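Home Shop Kits Arms & Grippers Club Orders Notes Cart (0)

Konley Bench Kit, Club Edition

Okay, so I'm Sofia Cardoso, I run the Tuesday robotics club at Vusedmont, and I wrote most of this page myself because the shop asked me to and I have opinions. The Konley Bench Kit is what we built for our own students first - a two-finger gripper, a bench mount, a wrist camera bracket and a stack of task cards that all have to do with taking computers apart. Tridden makes the parts for us now, which means the holes line up a lot better than they did when I was drilling them!

What you get in the box

Gripper plates, links and both fingers, black finish
Wrist camera bracket (camera sold separately)
Bench mount with clamp
Hardware bag, sorted and labeled
30 task cards, printed on both sides
Teacher notes, spiral bound

Price: $866 per kit
Minimum club order: 1 kit
Ships from: Vusedmont

Who it's for

High school and early college clubs, mostly. You need an arm that can hold the gripper, and you need at least one grown-up who doesn't mind finding screws in the carpet. My students go from 14 up to 19 and the younger ones are just fine with it. Sihan Zou joined us never having held a hex key, and by May she was rebuilding the finger linkage while talking to three people (I still can't do that).

I'd put two or three students on a kit. Four works if one of them likes keeping the log. We tried five once and ended up with a very good argument and no data.

About the task cards

Cards 1 through 8 are warm-ups: touch a mark, pick up a standoff, set it down, follow a line of holes with the fingertip. Please don't skip them, even though everyone wants to! After that you get into old desktop and server boards. Memory sticks come first, then cables and small connectors, then the processor socket, and that's where a club session gets quiet. Lingyun Zheng wrote the socket cards and she is stricter than I am. She wants the board off power, a wrist strap on, and somebody reading the card out loud while somebody else works.

I get asked a lot whether the robot has to do every step. No, and I wouldn't start that way. Plenty of the cards are shared jobs, with a student on one part and the gripper on another, and figuring out who does what is half the fun. One of our teams spent a whole evening on where the gripper should wait so it wouldn't be in the way of the screwdriver.

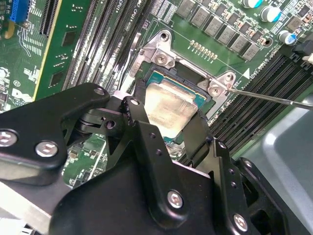 Use boards you don't need back, is my other advice. Ask your school's IT office, ask a parent who works somewhere with a server closet, ask twice. We keep a bin of them and label each one with masking tape, and the ones with bent pins go to the beginners. Old thermal paste gets on everything, so put a box of wipes on your order form while you're at it.

Fit and extras

The gripper bolts straight to the Tang arm. For other arms there's an adapter plate, and Hauke Stüber in our shop will check your bolt pattern if you send him a drawing. Spare fingers come in pairs. Get one extra pair per kit, trust me.

Competition rules

If you're coming to the Vusedmont spring meet, the kit is legal as shipped. Longer fingers are fine too, but write them up in your logbook with a sketch. Kausar Lodhi does the check-in and she reads the logbooks, every page.

Questions go through the club orders form, and I answer most of them after school.

107 shares 8 comments

Related items
Spare Finger Pair, Black
Konley Wrist Camera Bracket
Adapter Plate for Other Arms
Socket Cards, Extra Set
Hardware Bag Refill
Teacher Notes, Spiral Bound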